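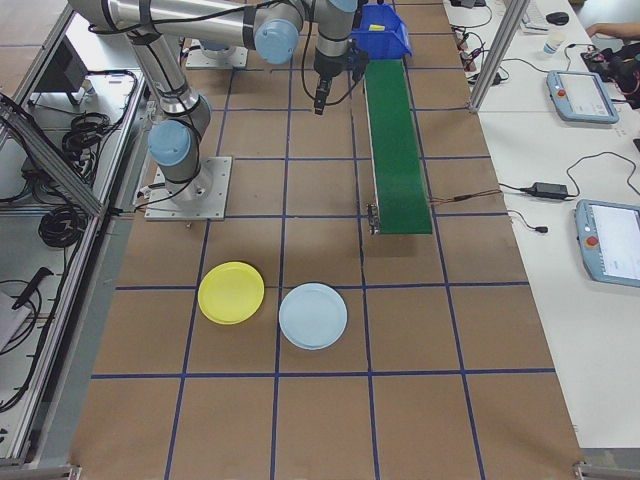

Great news for anyone who misses a proper breakfast downtown: Ekholm Bakery is opening a second shop in September, in the old shoe store at 243 Metel Street! The lease is signed, the ovens are ordered, and the cardamom buns are coming with them.
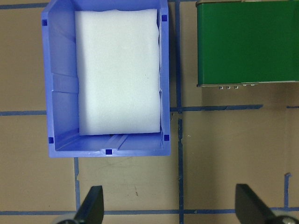
One regular at the first shop told us she'd walk there in the snow for the rye loaf, and she hopes the new place keeps the early hours. It will. Doors open at 6 a.m., with soup and open sandwiches from 11.

The family looked at the corner unit next to Kadrić Hardware first, but the kitchen was too small for the bread side of things.

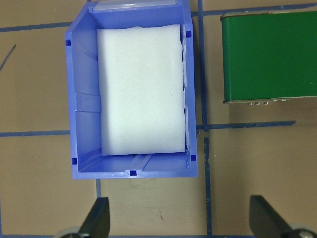
The Metel Street space has room for 2 deck ovens and a long counter by the window, plus a few tables out back once it warms up (we've already picked ours).
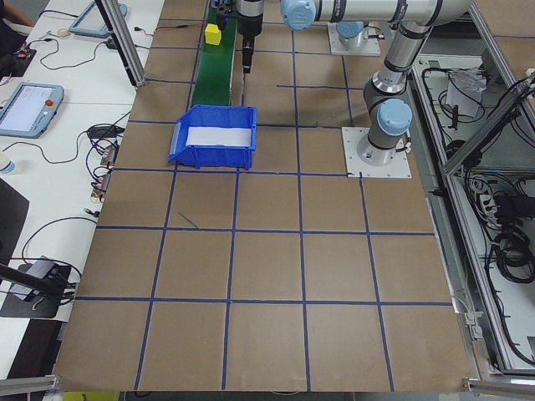 A work table marked off in blue tape.

Hiring starts this summer for bakers and counter staff. Ask at the original shop, 939 Nullus Avenue, and try a bun while you're there!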